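Zincombe Salo Field Easel, 13-inch

Home > Art Supplies > Easels and Supports > Field Easels

In stock. Ships flat in one carton.

The Salo is a folding tripod easel for watercolor, pastel and small oil work outdoors or in a shared classroom. It holds a board or panel at any angle from flat to vertical and packs down to fit in a day bag. The top clamp accepts supports up to 13 mm thick, so most cradled panels will need the deep clamp, sold separately.

Construction

Legs are anodized aluminum tube in three sections with twist locks. The head is cast aluminum with a steel tilt bolt. Feet are rubber with a retractable spike - turn the collar counterclockwise to expose it. The support tray is beech, oiled, unvarnished. Pastel dust wipes off with a dry cloth. Do not soak the tray.

Specifications

Tray width: 13 inches
Maximum support thickness: 13 mm
Leg sections: 3
Tilt: 0 to 90 degrees, continuous
Finish: matte gray
Warranty: 2 years, parts only

What is in the carton

Easel, tray, hex key, carry strap, printed setup sheet. Brushes, boards and paper are not included.

Setup

1. Open the legs fully before extending any section. Extending first puts side load on the hinge.
2. Extend the lowest sections and tighten each lock by hand. Pliers will crack the collar.
3. Set the tilt, then tighten the bolt with the hex key.
4. Hook the tray over the two front legs. It should sit level with no rocking.
5. Hang a weight from the center hook in wind. Any bag with handles will do.

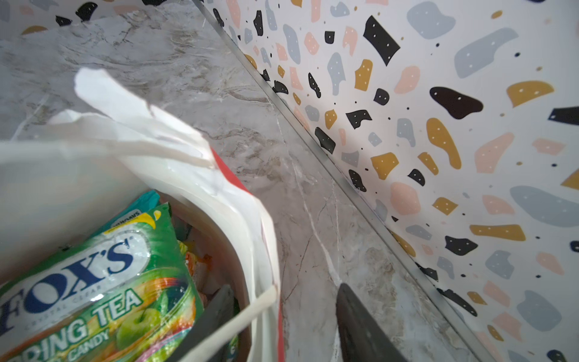
Compatibility

The Salo head accepts Zincombe clamps made from June 2019 onward. Earlier clamps have a narrower slot and will not seat. The Mai pochade box mounts directly to the tilt bolt with the tray removed. The Liltov shelf fits, but it blocks the lowest tilt positions.

Customer notes

Hường Ngô: Used for a pastel class, standing. Stable at full height on a wood floor. The strap is short for a winter coat.

Jitendra Kushwaha: Locks were stiff when new and loosened after a few sessions. I would like a second hook for a water cup.

Lâm Triệu: Good with a half-sheet board. With a full sheet it catches the wind and I went back to my box easel.

Parts and service

Leg locks, feet and trays are stocked individually. Quote the number stamped under the head when ordering. Allow 2 weeks for trays, which are cut to order. Repair inquiries go to Sơn Hoàng at the service desk.

Page revised December 2021.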